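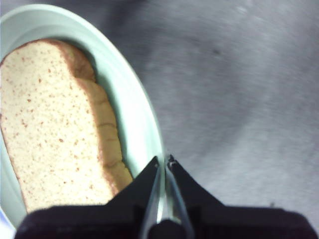
Toast, Start to Finish
Speaker notes, Sendale Library kitchen series, February
Running time 42 minutes plus questions

Opening

Good evening. Wait for the back row to sit down. Mention the restrooms and the side door, and say that the tasting plates are for after the talk.

This is the second talk in the series. The first was on boiled eggs and a few of you were there. Same format tonight: I talk, you eat, and then we argue about butter.

I picked toast because it's the thing most of us cook most often and think about least. I make it every morning. For years I made it badly on half of those mornings and blamed the toaster. Some of that was fair. Most of it was the bread, where I kept it, and how thick I cut it.

Ask for a show of hands: who keeps bread in the fridge? Who keeps it in the freezer? Who leaves it on the counter? Leave time for this. People like to defend their answer. Don't take sides yet.

Part 1. The bread before it goes in

Start with the slice on a plate. Before I toast any loaf I don't know, I take a slice out and look at it. Is the crumb open or tight? Does it bend when I pick it up? Is there a thick crust on the top edge and a thin one on the sides? A domed sandwich loaf will often brown faster at the shoulders because they sit closest to the heating wires.

Sugar matters more than anything else on the label. A soft, sweet, eggy loaf will go from pale to brown very fast. A plain white loaf is slower. A sourdough is slower again, and it can get hard all the way through before it takes much color. If you use one dial setting for all three, two of them will come out wrong.

Whole wheat is harder to judge by eye because it starts out darker. Go by smell and by the edges.

The four loaves on the side table are from the Sodby bakery. Say what they are: plain white, wheat with seeds, a sourdough, and a soft enriched loaf. Thank the bakery. They gave us day-old bread on purpose, at my request. Fresh bread holds more water and spends the first part of its time in the toaster steaming. Day-old bread is better for this. Two days is fine too if it has been wrapped.

Storage. Now go back to the show of hands. The fridge makes bread go stale faster than the counter does, although it does slow down mold. Toasting brings back a good part of what the fridge took away, so fridge people are not doing anything terrible if they only eat toast. The freezer is the best of the three for anything you won't finish soon. Slice it first, freeze it flat, and toast it straight from frozen with a bit more time.

(If someone asks about bread boxes: they're fine. Keep moving.)

Part 2. Cutting

Pass the cutting board around at this point. There are two slices on it from the same loaf, one thin and one thick.

Store bread is already cut, so you can skip all this if that's what you buy. If you cut your own, the thing to aim for is an even slice. A wedge that is thick at the bottom and thin at the top will burn at the thin end. It will also lean against the wires in some toasters and mark itself with a dark stripe.

Thick slices need a lower setting and a longer time. Most toasters won't let you set those separately. What works for me is one run on a low setting, a short rest of 30 seconds, and then a second run on the same setting. The middle warms up and the outside doesn't get ahead of it. Try it at home with something you don't mind wasting.

Soft loaves squash when you cut them. Turn the loaf on its side and saw gently from the crust. A split in the crust doesn't hurt anything, but don't squeeze the loaf there, because that is where it will tear.

Part 3. The toaster

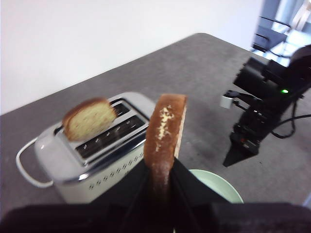 Photo: Mivard Kitchen Classes

One slice is standing in the far slot with its top half still out, and the near slot is empty. Ask the room what would happen if you toasted only one. Somebody will say it doesn't matter. In most two-slot toasters the wires in both slots come on whether there is bread in them or not. The single slice gets its heat from both sides as usual, but the empty slot lets warm air rise out and heats the center wall of the toaster. On mine, one slice alone comes out a little darker on the inside face. Check yours. A few models have a "single slice" slot marked on top, and that's the one to use.

Look at the height of the bread too. If a slice is too tall to go all the way down, the top strip will stay pale. I used to flip the slice over and run it again, which gave me a dark band across the middle. What I do now is put tall slices in sideways if they fit. If they don't, I trim them, or I use the broiler.

Loading. Put the slices in upright and let them drop. If you have to push, the bread is too thick for the slot. Stop and cut it down. Bread that gets jammed is how people end up poking around in there with a knife. Unplug first, let it cool, turn it upside down over the sink and shake it. If that doesn't work, use wooden tongs, and only with the plug out.

Say this part slowly. Repeat: plug out first.

Crumbs. Most toasters have a tray at the bottom. Ask for hands again – who has emptied theirs this year? Old crumbs smoke, and the smoke gets into the bread. I do mine on a Saturday because that's when I do the counters. If your toaster has no tray, the upside-down shake does the same job.

The dial. The numbers on a dial are not minutes on most toasters, whatever your brother-in-law told you. On some they're only a scale. They also don't match from one brand to the next. When I got my present toaster I toasted the same bread at each setting and wrote the results on a card. The card is still taped inside the cupboard door. It took one loaf.

The second batch browns faster than the first because the toaster is already warm. On mine I turn the dial down almost a full number. With a big family that is worth knowing, since the last person to the table usually gets the burnt ones.

Handout: Jaber toast card. It's a blank version of the card I just described. Hand out the stack from the left side of the room. There are pencils in the box.

Part 4. Out of the toaster and onto the plate

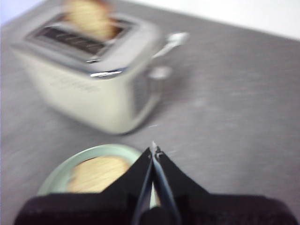

The plate gets overlooked. A cold, smooth plate is the quickest way to make the underside of toast go soft. Steam comes out of the bread, hits the cold glaze and turns back to water. You can see the ring it leaves when you lift the slice.

Ways around it, cheapest first. Lean two slices against each other like a tent for a short while before you lay them down. Warm the plate under the hot tap and dry it. Or use a rack. I own a toast rack and I don't like it much, because by the time I've carried it to the table the toast is cold. Some of you will feel differently.

If you're buttering right away, the softening matters less. Butter while it's hot if you want it to soak in. Wait a little if you want it to sit on top. I wait. My mother didn't, and we don't need to settle that tonight.

Keep the butter out of the fridge for as long as it takes to get soft enough to spread. Cold butter tears a soft loaf. If all you have is cold butter, shave it thin with a vegetable peeler and lay the pieces on.

Spread to the edges. A dry corner is a disappointing last bite.

Jam goes on after butter. Honey can go on either way. Beans are outside the scope of this talk.

Part 5. Tasting

Start the toasters before the questions so the first plates are ready. Only run 2 at once on the wall outlet by the stage. Last time we tripped the breaker and lost the coffee urn as well.

Order of tasting: plain white, seeded wheat, sourdough, soft loaf. Do the soft loaf last because it's sweet and makes the others taste flat. Turn the dials down before it goes in. Stand next to it.

Ask people to try each one with no butter first, then with. Have them write on the back of the card which one they'd eat again.

Allergy note to read out: all four loaves contain wheat, the soft one has egg and milk, and the seeded one has sesame. Separate knives for each board please.

Questions likely to come up

Toaster ovens: good for thick slices and for anything with cheese on it. Slower. They dry the bread more.

Bagels: cut side toward the heat. If there's a bagel button, it usually lowers the heat on one side, and you need to find out which side on your model.

Scraping burnt toast: fine, over the sink, with the back of a knife. Past a certain point throw it out.

Gluten-free bread: needs longer, and often a second run. I have less practice with it, so ask the room.

Closing

Thank Sodby for the bread and the library for the room. Next month is rice. Bring a container if you want to take leftover bread home.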